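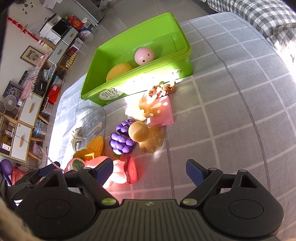
Toy tidying task, bedroom setting, hand-held gripper above the bed. The green storage box is the target container.

From: Lena Sowa
To: Hastis demonstration list
Date: February 2020
Subject: Re: [hastis-demo] Which demonstrations count as complete for the toy tidying task

Dear colleagues,

Thank you to everyone who replied to the draft protocol. The message from the Ruiz-Ortega group raised the points that most need an answer, and I have quoted the relevant part so that the list has both in one place.

On behalf of the Ruiz-Ortega group, it was written:

> We have now been through the first batch of home sessions for toy
> tidying. Of 125 demonstrations, 13 were set aside by our reviewers,
> and the two reviewers did not agree on why. One of them rejects any
> demonstration in which the operator releases a toy and takes hold of
> it again. The other keeps these and rejects only those in which a toy
> ends up outside the box.
>
> We would also ask for a ruling on the starting layout. Our operators
> have been leaving one or two toys in the box before they begin. The
> draft says the box "should be ready," and this can be read either
> way.
>
> Lastly, is packaging to be treated as an object to be put away? A
> clear plastic tray is easily left lying among the toys, and operators
> have been deciding for themselves.

The following will apply to all sites from the next round of sessions.

Second grasps. A demonstration in which the operator loses a toy and picks it up again is to be kept, provided that the same hand-held gripper is used throughout and the operator does not touch the toy with the free hand. Recoveries of this sort were scarce in the material collected in October, and the policy trained on that material handled a dropped toy poorly. Reviewers should mark the demonstration "regrasp" and need not comment further.

Starting layout. The box may be empty or may already hold a few toys. Both are acceptable, and we would like to see both from every home. What matters is that the box is open at the top and that its opening is in view of the gripper camera when recording begins. Toys may lie on a cloth, on bedding or against one another. Please do not spread them out for the operator's convenience. A slice of toy meat lying on top of a toy pig is a perfectly good starting position, and separating the two is part of the task.

Packaging. Clear trays and similar items are not toys and are to be left where they are. The operator may push a tray aside with the fingers if it blocks a grasp. Skirniser has asked whether trays could be removed before recording. We would prefer that they remain – the learned policy will have to tell the difference sooner or later.

Lighting. Several sites asked whether strong sunlight is a reason to postpone. It is not, so long as the toys still to be picked up can be made out.

Minimum numbers. Each home should supply at least 50 accepted demonstrations. The Prilby site has reached 69 and may move on to the drawer task once its review is finished.

One matter remains open. Toys with thin parts, such as the tentacles of the toy squid, are being grasped by some operators at the head and by others at whichever part is nearest. I have no firm view on this and would be glad to hear from those who have tried both with the ridged pads. Until it is settled, operators should grasp as they find natural.

A revised protocol with these changes will be placed in the shared folder. Sites that have already rejected demonstrations on the ground of a second grasp are asked to restore them and to let me know how many were affected.

With kind regards,

Lena Sowa
Demonstration protocol, Hastis project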